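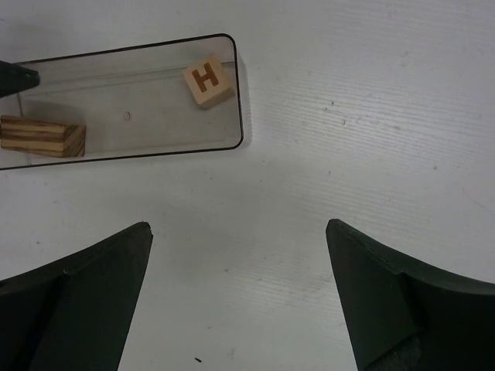
Nanami Yoshida wrote back to the August newsletter to say that I was wrong about soup, and that anyone who freezes it with the noodles already in deserves what they get. Her rule is to freeze the broth plain and cook the noodles fresh on the night. She also says two months is as long as she'd leave it, and that my four-month minestrone made her put her phone down.

Well, I tried it her way and I have to give it to her – the noodles had some bite left and the broth tasted like broth! I made a big pot of chicken and ginger, let it cool on the back step (we're finally getting the weather for it here in Skindavville), and packed it flat in bags so it would stack next to the peas. My freezer is the size of a shoebox, so flat matters.

A few of you asked about the baked rice I mentioned last time. I do it at 350 in the old blue dish with the lid on, and I don't peek, or I try not to. Kim puts a bay leaf in hers and swears by it. I can't taste the difference but I've started doing it anyway, mostly because I bought a huge bag of bay leaves at the market in Closden and they have to go somewhere.

I still don't have a good answer on potatoes. Mine go grainy every single time, whether I boil them first or not, and I've pretty much given up and started adding them when I reheat. If you've got a trick, write and tell me, and please say what kind of potato you use. Next time I want to get into beans, dried ones, and whether soaking overnight is worth the bother (my mother says yes, my sister says no, and they have both called me about it).

Contact us | Copyright 2020 Skindavville Kitchen Letter | Back to top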